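Fleet fuel card declines at the pump but the balance is fine??

Posted in Fleet Fuel & Cards by Unathi Xaba
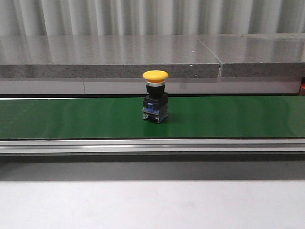
Push button, yellow mushroom head on a black square base

Hi all, hoping somebody here has been through this. I look after the vans for a small parts delivery outfit in Polham, and in August we moved everybody from plain old gas station receipts to a Sallico fleet card. Mostly I love it (no more shoebox of crumpled paper!) but one van keeps getting declined and I'm going a little crazy.

The card works inside, at the register. It works at the pump if the driver only puts in a little. But when he tries to fill from near empty, it either says SEE CASHIER right away or it shuts off partway, and then the card is dead until the next morning. I checked the account and we have $991 left on the limit for that card this month, so we aren't even close. The other vans use the same station, same pumps, and sail right through. This one does have the bigger tank and it's the only diesel.

I called the card company and sat on hold until lunch, and the guy told me to "try a different pump." We tried a different pump. Same thing.

Is it the card, the station, or some setting I'm missing? I'd rather not have my driver paying out of his own pocket again, he's been really nice about it so far.

Daneshvar
Member

I'd bet money it's your per-transaction limit. There are usually separate limits on these cards and people only look at the monthly one, because that's the big number on the front page of the account. Mine was hiding under the card profile, and you had to click on the individual card to even see it. There was a dollar cap per fill, a cap on fills per day, and then a product list for what the card is allowed to buy.

We had a box truck do exactly what you're describing. The per-fill cap had been set up for a sedan when the cards were first ordered, and I guess whoever did it just copied the same profile down the line. It allowed 2 fills a day too, so after my driver swiped it, got cut off, and swiped it again, he was locked out until midnight. Sounds a lot like your "dead until the next morning" problem!

So, pull up that one card and look at:

the dollar limit per transaction
the number of transactions per day
the product codes (make sure diesel is on there, some profiles start out as unleaded only)

You say small amounts go through, so diesel is probably allowed already, but check it while you're in there. Then ask the station if they have their own cutoff at the pump. Some do, and no setting on your side is going to change that. Going inside first and having the cashier authorize it is the way around it, if they'll do it.

Also check what odometer reading he's typing in, if yours asks for one. I had a guy leave off a digit and enter 3099 for a van that was way past that, and the card got flagged. Took me half a day to figure out.

zesasum438
New here

had this with my old card, they mailed me a new one and it worked. maybe the stripe is worn out? dont keep it next to your phone

Unathi Xaba
Original poster

Daneshvar, you're a lifesaver. It was the per-fill cap. That card had the same limit as our little hatchback, and the daily count was set to 2 just like yours. I raised both over my morning coffee and he filled the whole tank this afternoon with no trouble at all.

Zesasum, thanks too, I may order a spare anyway because the one in that van looks like somebody chewed on it.

Now I just have to go through the rest of the cards and see what else got copied over wrong. If anybody knows whether Sallico lets you change a bunch of them at once, please tell me before I start clicking!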